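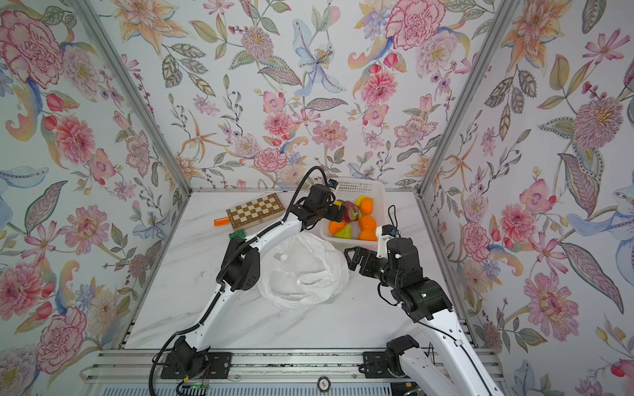
Left gripper over the apple, right gripper open in front of the basket.

Setting Up the Skaltgate Two-Arm Bench Kit for a Bagging Task
Posted Dec 15, 2018 by Annelies Aigner

The Skaltgate kit comes in two boxes and bills itself as "ready in an afternoon." I have now set up two of them and would like to know which afternoon they mean. It's a good kit all the same. You get two arms, two parallel grippers, a wrist camera for each, the rail, the controller board and a manual that Tóth Translations did their best with. What you don't get is any help choosing a first job for it, so this page covers both.

The job is the one everybody wants to see: fruit out of a basket, fruit into a bag. Plan on a day.

What you need
The kit, with both wrist cameras fitted
A flat, heavy tabletop
Walls on three sides, in any pattern you can live with
Toy fruit in a few shapes
A slotted basket that doesn't tip easily
Thin plastic bags, more than you think

Step 1. Bolt down the rail
Put the rail along the near edge of the table and leave all the bolts finger-tight until both bases are on. The manual has you tighten first. I did that with the first kit and got to take it all apart again, which the manual covers on the next page under "Adjustment."

Set the bases 348 mm apart, center to center. Closer than that and the elbows fight each other. Much wider and neither arm can help with the bag.

Step 2. Run the cables
Each arm needs slack from the base to the wrist. Swing the arm by hand through everything it might do, then add a bit more cable. Let the loop ride high and to the outside. A loop that hangs low will sweep your fruit onto the floor, and it will wait until you have company.

Step 3. Power up and home
Turn on the board, wait for green, then home one arm at a time. There is a button that homes both together. Leave it alone until you trust your spacing. The October firmware is the one to use; the version on the card in the box forgets its home position whenever it feels like it.

Step 4. Teach the pick
Start with the basket toward the back of the table and bring one gripper straight down over a piece of fruit. Round things are easy. Set the grip force to 20 percent and work up from there, because toy apples squirt out sideways when squeezed hard. Save the approach height and the grasp height as separate points so you can fix one without wrecking the other.

Step 5. Teach the bag
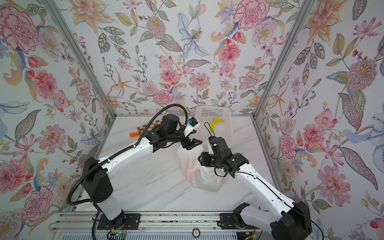
Bag work is where the price of the second arm starts to make sense. One gripper has to hold the mouth open while the other brings the fruit, and a thin bag has no opinion of its own about where its mouth should be. Stand it up crumpled and partly open between the arms before you begin, and turn one wrist so the fingers point upward and back near the plastic. It looks like a yoga injury, but it's a pose worth saving. I'd keep the banana for later runs, after the round fruit is going well. Its curve makes the grip angle fussy.

Run the whole thing at quarter speed until you are bored, then a little longer.

Is it worth buying?
The kit is $389 a month to rent from Darkcombe, with the cameras included. Sernbridge rents its own two-arm set for $238, but the cameras are extra and the rail is shorter. I'd pay the difference for the rail alone. If you only want to move blocks from one side to the other, take the cheaper one and spend the savings on lunch.

Spare gripper pads ship separately. Order them with the kit.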